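New fingertips for Skultent, and a wrist cable that finally behaves

I stopped by the Bredness workshop again this week to see how the Skultent cell is getting on after its service, and I'm happy to report that it's back on the job and much quieter than when I saw it last April. If you read my earlier item you'll remember the clicking. Well, the clicking is gone!

A quick refresher for anyone who missed it. Skultent is the tabletop picking cell at Bredness, one arm with a multi-fingered hand on the end, and it spends its working life taking hold of ordinary stuff off a white table and putting it somewhere else. Fruit, bottles, pens, whatever's lying around. Asabe Akinola runs it day to day, and she's also the one who gets called when it sulks (her word, and I'm keeping it).

The hand had gone 2,853 grasps without anybody opening it up. The workshop's own rule is every 1,000, so you can do the math. Asabe didn't try to dodge that one. "We were busy and it kept working, so we kept going," she told me. Then it started dropping limes.

What she found inside was mostly wear at the tips. The soft covering on the fingers had gone shiny, the way an old eraser does, and a shiny fingertip is hopeless on anything smooth. So the tips came off, the seats got wiped down with alcohol, and new ones went on. She let me do one myself, which took me forever. You press until it seats, then give it a little twist, and if you can wiggle it at all you start over. I started over 2 times.

The clicking was a separate problem. One of the finger joints had a pin that had backed out by a hair, and every time the hand closed, it knocked against the housing. Asabe pushed it home, put a dab of thread compound on the retaining screw and marked the head with a paint pen, so she can tell at a glance if it moves again. Total cost of that repair was pretty much nothing. I wish my car worked this way.

Then there were the cables, and I think this was the part she cared about most. They used to be tied down tight along the arm all the way to the wrist, and it looked very tidy. It was also wearing through the sleeve, since the wrist pulled on the same spot at every turn. Sulastri Manurung came over from the Ugwu shop to help redo it, and the two of them settled on leaving a loose loop at the wrist with a clamp farther back. They ran the wrist slowly from one end of its travel to the other with a hand on the cable, feeling for any tug, moved the clamp, ran it again, moved it back a little. I drank a whole cup of coffee while this went on. Sulastri says to leave more slack than you think looks nice, and then leave a bit more.

After that came the zeroing. With new tips the fingers are slightly longer than they were, so the controller has to be told where closed is. Asabe closes the hand on a steel gauge, reads off the positions, types them in and repeats it for every finger. Skip it and the hand squeezes too hard, and somebody ends up cleaning peach off the table. I asked if that had ever happened. She changed the subject.

The check run was 267 grasps with mixed objects, logged in the paper book they keep next to the cell. She did write down a few slips, all on the lime, and she wants to try a slower close on it before she blames the tips.

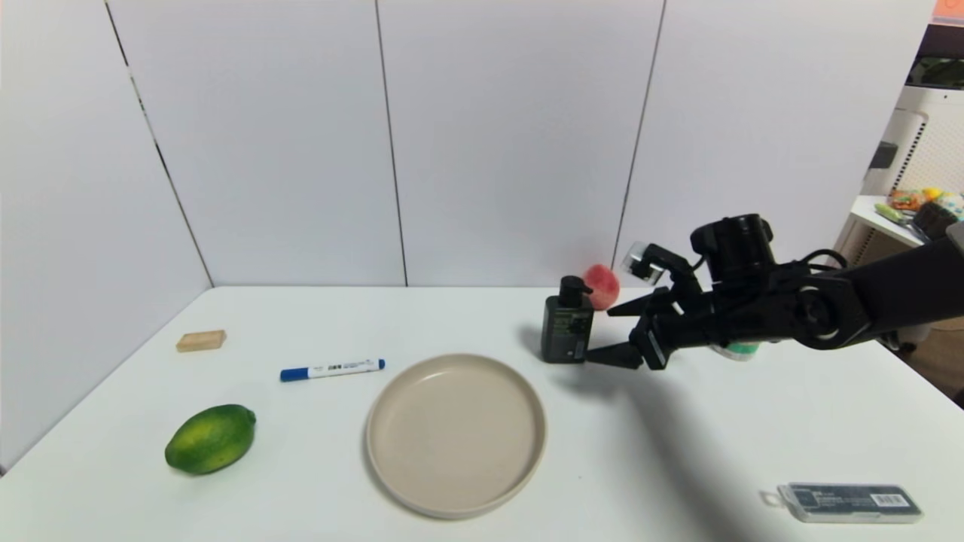 Vomness, Jan 2, 2019

Today it was approaches to the dark green pump bottle, with the peach sitting right behind it and the fingers not left a lot of room. Asabe likes to go in low with one finger before bringing in the others, and she checks the loop at the wrist every time she changes the angle. The next service is written inside the cover of the book in very large numbers, and Sulastri is due back to look at the wrist bearing. I'll stop in again when she does.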